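Piltley to lose evening buses on Route 4 as town weighs shuttle

2025-12-11

Riders who use the last buses between Piltley and Gindville will have to find another way home after the county transit board voted to end evening service on Route 4.

The final evening departures will be dropped when the new timetable takes effect. Daytime buses will keep running every hour, but nothing will leave Gindville after 6:40 p.m. on weekdays or after 5:10 p.m. on Saturdays. There is no Sunday service on the route now and none is planned.

The board first proposed the cut in August, when it published ridership numbers for all of its rural routes. Evening trips on Route 4 carried 326 passengers in the month that was studied, fewer than any other evening service in the county. Staff told the board that drivers were needed on the Rokcombe line, where buses have been canceled at short notice through the fall.

Residents turned in 112 written comments before the vote. Most of them opposed the change. Several came from people who work late shifts at the Gindville hospital and the Dursun packing plant, both of which have shift changes after the new last bus. Others came from parents of students who take night classes at the community college.

Dursun said in a short statement that it was looking at whether shift times could be moved for workers who depend on the bus. The company has not said how many of its employees use Route 4.

Piltley town council took up the matter at its own meeting the following evening. Members agreed to ask for prices on a small shuttle that would make two round trips a night, Monday through Friday, stopping at the hospital, the plant and the park-and-ride lot on Mill Road. The council has set no budget for it. A report is due back before spring.

The town ran a similar shuttle for one winter when the Rokcombe bridge was closed. It was paid for with a state grant that has since ended, and the council was told that the same grant is not open to towns that still have daytime bus service.

Under the transit board's rules, a route change can be reviewed if 100 or more registered riders sign a petition within a month of the vote. Forms are available at the Piltley library front desk and at the Gindville bus station ticket window. Signers must give the number on their rider card. People who pay cash on the bus can sign up for a card at the ticket window at no charge.

A review would not delay the new timetable. If the board agreed to restore any of the evening trips, they would return at the next schedule change.

Monthly passes already sold for the route will stay valid. Riders who bought one mainly for evening travel can ask for a partial refund by mail or in person at Gindville, and should bring the pass with them.

Printed copies of the new timetable will be placed on buses and at the larger stops.
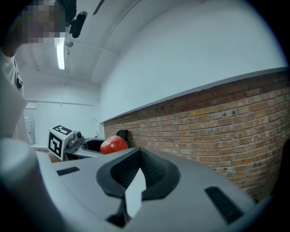

Carol in Piltley: My shift ends at 7, so a last bus at 6:40 does me no good at all. Two shuttle trips a night would be fine if one of them left the hospital by 7:30. I signed the petition at the library and had to go back home for my rider card first, so bring it with you.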